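3. Seam allowance and shrinkage in home-sewn flannel sleepwear
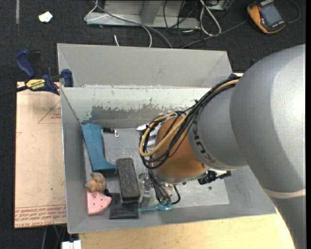

3.1 Background to the garment trial

Home sewers who make children's sleepwear from cotton flannel face two problems that commercial makers deal with at the mill. The cloth shrinks after it is cut, and the raw edges shed lint and loosen with repeated washing. Pattern instructions usually tell the reader to prewash, and usually say no more than that. They seldom give a temperature, a number of cycles or a drying method. The trial reported in this section set out to measure how far the choice of prewash affects the finished length of a nightgown, and whether seam finish has any bearing on how long the garment stays in use.

We limited the work to one garment type, a raglan-sleeved nightgown with a gathered hem frill, in children's sizes 4 to 10. The pattern was drafted for the study and graded by hand. It has four main pieces, a neck casing and the frill. The raglan sleeve was chosen because it has long bias or near-bias seams at the front and back armhole, and these are the seams home sewers most often report as having stretched or puckered.

3.2 Materials

Three flannels were used. The first, sold under the name Kullon, is a brushed cotton with nap on both faces. The second, Nesia, is a plain weave brushed on one face only. The third was an unlabelled remnant flannel bought by the kilogram from a mill-end shop in Datetville, and was included because much home sewing is done with cloth of this kind. All three were 100 per cent cotton according to the seller. We did not verify fibre content independently.

Thread was a core-spun polyester in a weight suitable for general sewing. Elastic for the neck casing was 6 mm braided, cut to a length set by the size chart and joined with a flat overlap. Each garment was sewn on a domestic machine with a size 80 universal needle, replaced after every four garments.

A total of 112 nightgowns were completed. Of these, 49 were made from the Kullon flannel, and the remainder were divided between the other two cloths. The uneven split reflects supply. The colour we had ordered in the Nesia range was discontinued partway through cutting, and we preferred to stop there and avoid bringing in a second dye lot.

3.3 Prewash treatments

Lengths were assigned to one of three treatments before cutting:

None. The cloth was pressed with a dry iron and cut as bought.

Single cool. One machine cycle at 30 degrees, line dried in shade, pressed with steam.

Double warm. Two machine cycles at 60 degrees, tumble dried on the medium setting each time, pressed with steam.

The cut ends of every washed length were zigzagged first. In early practice runs the raw ends frayed into long strings that twisted around the cloth and pulled it off grain, and squaring it up again cost up to a hand's width at each end. Sewers who are short of fabric may want to allow for this when buying.

3.4 Seam finishes

Side and sleeve seams were finished in one of three ways: pinked, three-thread overlocked, or French. The French seam was worked with a first pass of 6 mm, trimmed to 3 mm, and a second pass of 7 mm. On the double-brushed cloth this produced a noticeably bulky ridge at the underarm, where four seams meet, and we graded the trimming there by hand to bring it down.

Hems were left constant across the trial. The frill was finished with a narrow double turn and topstitched. Gathering was done with two rows of long stitches, drawn up evenly between quarter marks. Gathering over cord was tried on two sample frills and gave a neater result, but it was slower, and we went back to the two-row method for the garments themselves.

3.5 Wear and laundering

Garments were given to participating households for a single cold season, beginning in May. Each household was asked to wash the nightgown as it would any other sleepwear and to record each wash on a card pinned inside the laundry cupboard. Cards were collected at the end of August. Between them the households recorded 3,375 washes, and we consider this a fair count, although some cards had clearly been filled in several entries at a time -- the same pen, the same slant, all in one column.

Centre back length was measured flat, from the neck casing seam to the top of the frill, before the garment left us and again on its return. Measurements were taken by the same person with the same metal rule. Width across the chest was measured as well, but the gathered neckline made it hard to lay the garment the same way twice, and those figures are not used here.

3.6 Results

Cloth that had not been prewashed lost the most length in every fabric, as expected. The size of the loss differed by cloth. The remnant flannel shrank far more than either of the named flannels, and in the smaller sizes the change was enough to lift the hem from ankle to mid-calf. Several parents took this for a growth spurt until they were shown the original measurement.

The single cool treatment removed part of the shrinkage. Garments treated this way and then washed cool at home kept their length well. Those washed warm at home went on shrinking through the first few cycles and then settled. The double warm treatment left very little further change under any home routine, at the cost of some softness in the nap. Parents handling the cloth described it as flatter or thinner, and the children made no comment on it that was passed on to us.

Seam finish made less difference than we had thought it would. Across the trial we logged 469 individual faults, a fault being any broken stitch run, popped gather, open seam or frayed edge longer than 10 mm. Most were at the frill, and most of those were caused by a foot going through the hem when the child climbed stairs or got out of bed. Pinked seams frayed more than the others, particularly in the remnant cloth, but few of them opened. French seams hardly ever failed. Two households with younger children asked to have them replaced because the underarm ridge rubbed.

3.7 Practical points for the sewer

Where the cloth is of unknown origin, we recommend the double warm treatment and an extra 5 cm of body length in sizes 6 and under. A deeper frill can be used to the same end, but it adds weight at the hem and drags on the neck elastic.

For named flannels with a known care label, a single wash at the temperature the household normally uses is enough. The point is to match the home routine. A cool prewash is of little use to a family that dries everything on high.

Overlocking is the best general finish for raglan seams in double-brushed flannel. Where no overlocker is available, a plain seam with both allowances zigzagged together and pressed toward the sleeve is adequate. This finish was not part of the main trial, but was used on the practice garments, which have been worn since without complaint.

Frills should be attached with two rows of stitching 3 mm apart. We did not do this, and would if the work were repeated. The Nzioka variation of the pattern, which replaces the frill with a plain faced hem and a short side vent, is being sewn now in the same three cloths and will be reported separately.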